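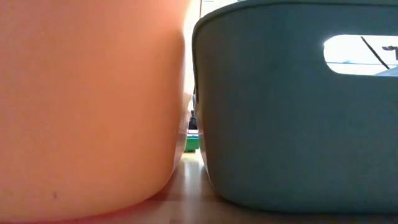
Week 3 - Household waste, sorting at source
Notes for Tues group, 2021-09-14
S. Harries

Slides go up later, these are just the notes. Bring the Rocha reader on Thursday, chapters 2 and 4, not 3 (3 is out of date, skip).

Recap from last week
- waste stream = everything leaving the household, incl. stuff people don't think of as waste (garden clippings, bottles returned for deposit)
- generation vs. collection vs. disposal. Three different numbers. Students mix them up on every exam, please don't
- residual = what's left after sorting. "Trash" in everyday talk, but use residual in written work

Why sort at home at all?
Two schools. Falcão's line: sorting at the kitchen is cheap labor the city gets free, clean material, better price. Guerra's line: the labor isn't free, it falls on whoever runs the household, and central sorting plants have gotten better. Read both. Guerra is shorter and angrier. You'll be asked to take a side in the essay so start thinking now.

Key term: contamination
Wrong material in the right container. Food on paper, bag inside the paper bin, ceramics in with glass. Note it's measured by weight in most studies, which makes food look worse than plastic film. Film is light but jams the machinery. So a low contamination figure can still mean a bad day at the plant. Keep this in mind when reading any table.

Case: the Driren trial
Driren, small town, mostly row houses plus a few apartment blocks near the station. 348 households signed up. Ran over one winter and into spring. Three arms:
 1. single mixed recycling container, picked up every second week
 2. two containers (paper / everything else), same pickup
 3. two containers + food caddy, food picked up weekly
Households were assigned by street, not at random. This is a problem and the authors say so. Streets differ. The apartment blocks all ended up in arm 1 because there was no room for two containers in the entryways, so arm 1 looks worse than it maybe should.

What they found (short version)
- arm 3 had the least residual. No surprise, food is heavy
- arm 2 had cleaner paper than arm 1 by a wide margin
- arm 3 paper was NOT cleaner than arm 2. Discuss. Rezende thinks people got tired, Sales thinks the caddy took the counter space where paper used to be flattened. Neither has much evidence
- 9 households dropped out, all from arm 3, mostly smell complaints

Total bin inspections 1,044, that's 3 per household signed up. Dropouts were still inspected, which people forget. Inspectors lifted the lid and scored on sight, no weighing. Compare that w/ the definition of contamination above. What can they see from the top? What can't they? Write down two things each before the seminar.

Color and labels
Longer section in the reader, just the main points:
- no shared standard. Blue is paper in one town and mixed recycling in the next
- people who move carry the old habit with them. Rezende estimates roughly a year before it fades, based on interviews, small sample
- words on lids wear off or face the wall. Pictures do better but only for common items. Nobody agrees on a picture for "other plastics"
- opening shape matters more than color (slot for paper, round hole for bottles). Brullau changed only the lids, kept the old bins, and got a good result for very little money. Worth citing

Location
Distance from where the waste is made. Kitchen beats hallway beats yard. The Gronalitz survey asked people to sketch a floor plan and mark each container. Lovely method, messy data. Half the sketches couldn't be coded. Still the best thing we have on what people do indoors, since most city data starts at the curb.
Things that came up in the sketches:
- bags hung on door handles
- containers bought for something else and then taken over for bottles
- a "maybe" pile, items people weren't sure about, usually ends up in residual
The maybe pile gets its own lecture in week 6.

Terms for the quiz
residual, contamination, capture rate, source separation, co-mingled, bring site, curbside

Capture rate = amount of a material collected for recycling, divided by the total amount of that material in the household's waste. Not the same as recycling rate!! Recycling rate is across all materials. A town can have a great glass capture rate and a poor recycling rate overall.

For Thursday
- read Guerra, Falcão, pick one paragraph from each that you disagree with
- bring the rules from your own town or buildng, printed or on your phone. We'll compare
- Jailson is taking the second hour, questions about the Driren tables go to him
- essay titles due in July for the summer-entry people, everyone else see the course page

Room is the same. Door code changed, ask at the desk.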